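What the grippers changed at our place (a long one, sorry)

A few of you asked in the comments on my April post what I do all day now that I'm off the floor, and I kept promising an answer, so I made a pot of coffee and sat down to write one.

Short version for new readers: I spent years as a table setter and room finisher for Folside, which runs the dining and residential side of things for a bunch of properties out at Gornenside. Think long lunches, guest apartments, a breakfast room that had to be reset twice before noon. I was good at it! I could dress a table faster than anyone on my shift except Bongani Chauke, and he has arms like a heron.

Then Folside signed up with Voltonow to bring in robots for the clearing and resetting, and everybody's job got a little weird.

How we heard about it

We heard about it the way you hear about most things at work, which is that someone left a printout on the copier. By the time management held the real meeting, half of us had already decided we were being let go and the other half had decided it would never work. I was in the first half. I had my résumé open on my phone under the table the entire time.

What they told us was that the robots would take over clearing and basic place setting in the breakfast room first, with 53 of us on the roster staying on through the changeover, and that some of us could apply to train the things. I figured "train" meant writing code. I can barely keep my printer online. But Fatima Du Plessis, who came over from Voltonow to talk to us, said they wanted people who knew how to handle a glass, and the pay was a little better than the floor. So I put my name down, mostly out of nosiness.

The work itself

The work is picking things up and putting them down. You hold a gripper in each hand and do the task with those instead of your fingers, and the movement gets recorded so the robot has something to learn from. Do it again. Move the glass over a few inches and do it again. We work in a room set up with real furniture and plants and the kind of junk that piles up in a place people use, which I like a lot better than the bare lab I was imagining.

The first week I was terrible. All those years of knowing where my fingertips were, and suddenly they ended somewhere out past a pair of pointy gray jaws. I knocked over everything. Signe Boström, who started the same day I did and has about the steadiest hands I've ever seen, told me to quit looking at my hands and look at the thing I wanted. My driving instructor told me the same thing about the road, years ago, and I didn't listen to him either.

Glasses are still the hard part for me. A clear glass with a straw in it is two problems. If you come in from the wrong side you bump the straw, and then it swings around and you've got a whole different task from the one you started. My shift lead, Darmawan Saragih, likes us to vary the approach, so I'll do a batch reaching in with my right, then a batch with my left, then a batch where I come at it from a silly angle on purpose. My target is 128 good ones in a shift. Best I've managed is 212, on a day when everything was just clicking, and my forearms let me know about it that night.
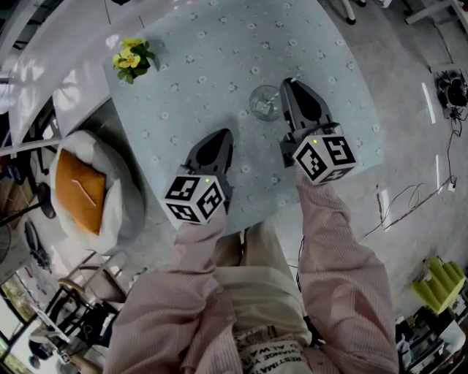
What changed for the people still on the floor

I don't want to make this all about me and my glasses, because most of my friends are still out there doing the real job.

The breakfast room went live with the robots a while back. They clear slowly. Really slowly! Bongani timed himself against one and he'd finished four tables and started on a muffin before it was done with its first. But they don't mind the late shift, and the late reset was the one everybody fought about, so that fight is mostly over. People who used to trade away their weekends to get out of it are getting home for dinner.

What they got in exchange is babysitting. Someone has to walk behind the robots and straighten the forks, and fish out the napkin that went in with the plates, and answer guests who want to know if it talks. Nerea Alcaraz does most of that now, and she told me the work is easier on her back and harder on her patience. She used to have a rhythm going, with the radio on and a regular who always sat by the door and told her about his tomatoes. Now she's on her feet the same number of hours but she's waiting a lot, and waiting is tiring in a way I wouldn't have guessed.

There's less talking, too. We used to reset in pairs, and pairs gossip. I knew everybody's kids and everybody's landlord troubles. With one person per robot you just don't get that, and I noticed a couple of birthdays went by without a cake this spring, which would have been a scandal before. A few of us have started taking lunch together on purpose to make up for it (Bhat's, the noodle counter, if you're local, get the one with the fried egg).

Did people lose their jobs? I'm going to be straight with you because a few of you asked directly. No layoffs so far. But when somebody leaves they don't always get replaced, and we all see it. Two left over the winter and those spots are just gone. I brought it up with Darmawan and he said it was above his head, and I believe him, but I'd like to hear it from someone whose head it's not above.

The part I go back and forth on

So am I teaching a machine to do my old job? Well, yeah. I've had some bad nights over that one. My sister asked me point blank at dinner and I changed the subject to her dog.

Where I've landed for now is that somebody was going to do this training, and I'd rather it be people who've carried a tray. Early on we were asked to work out how a robot should clear a glass that still has something in it, and the plan on paper had it going straight for the rim. Every server in the room made the same noise. You don't put anything on the rim, that's where a person's mouth goes! It got changed that afternoon. I felt pretty good about that one.

I also think we should be paid more for it. When I set a table, I got paid for one table. What I record now may get used on around 200 tables in places I'll never see, and my hourly rate is only a hair above what it was. Signe and I have been writing up a list of things to ask for, starting with longer breaks between batches, because two hours of holding your arms out is no joke. Second is a say in where the robots go next. The word is guest apartments, and the people who clean those deserve better than finding out from the copier.

I'll post what we hear back. In the meantime, if any of you do this kind of work somewhere else, please tell me what your breaks look like, and whether you've found a wrist stretch that does anything. The one I got off a video made mine click.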